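My grandmother in Prutordale never owned a cookbook, and she fed 50 people every November without one. She kept her recipes in her hands, she used to say, and we all nodded and learned almost nothing – a thing I regret each time I try her bean soup.

So last fall I went back and asked her neighbor, Malou Riis, to teach me. She put me to work on the onions right away, bless her, and talked the whole afternoon.

We use cookies to improve your visit. Accept | Settings

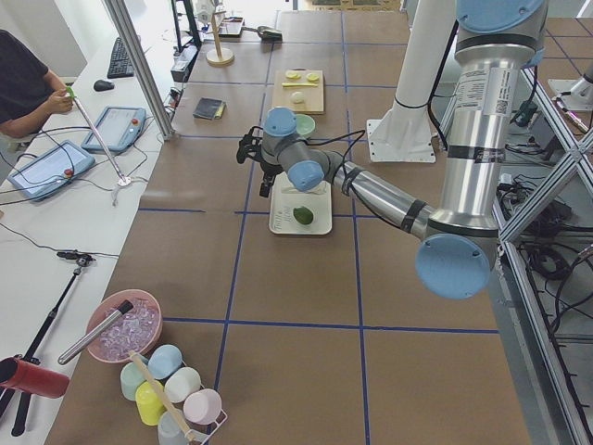
Malou says the soup wants a second day, and I've come around to her view.

Contact us | © Pondano | Back to top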